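Print this page | E-mail this section

4.2 What people keep in a cupboard they hardly open

I should say at the start that I never meant to write about cupboards. Our survey was about kitchens, and the hallway units only came in when so many of the 491 replies wandered off into them. So in November I went back through the lot, mug of tea in hand, and read every word people had written about the tall two-door kind (the Hurkemov homes all came with one fitted, which made life easier for me).

What struck me first was how little was in them. I'd expected ironing boards falling on my head! Plenty of people told us they had one thing on the middle shelf and that was that, usually something they didn't want to look at every day but couldn't bring themselves to throw out. A bowl from an aunt. A stone off a beach. One household on the Weidemann estate had kept a single shelf clear for two years "in case", and never got any further than that.

Doors matter more than I'd have guessed. With both doors open flat you see the whole inside at once, and people put things away where they can see them. With one door stuck behind a sofa, half the shelf goes dead and fills up with carrier bags. I asked for 30 of the units to be moved clear of the furniture, and the bags did thin out, though I wouldn't hang a theory on it.

Then there's the bottom. Units on short legs got swept under, units without didn't, and that's about as scientific as I can be on the subject. The Storex leaflet we handed out suggests shoes down there. Hardly anyone took the hint.

Figure 7 goes with the remarks on doors and on the middle shelf.

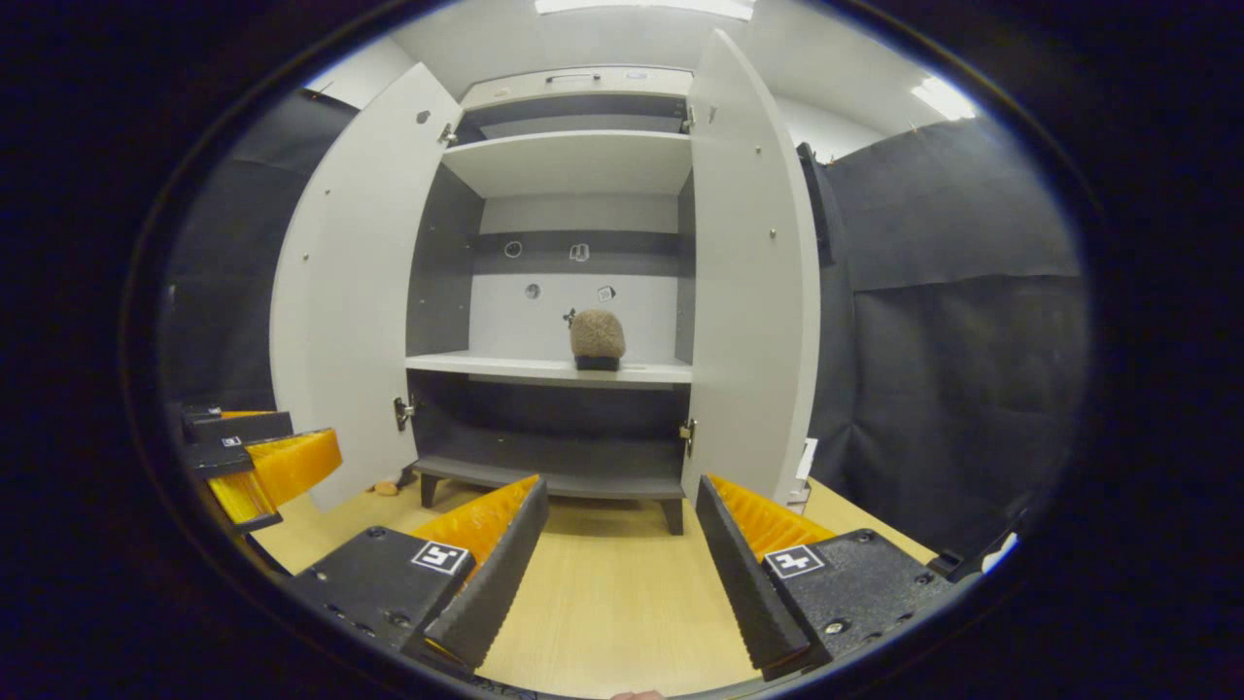 Which shelf should you fill first in a tall two-door cupboard?

Start with the middle one, as it's the easiest to see and reach, and leave the top for things you want once or twice a year.

Related items
Sondirach kitchen survey: the questions we asked
Section 4.1: Drawers, and what gets lost at the back
Section 4.3: Under the stairs
Hurkemov homes: floor plans and fittings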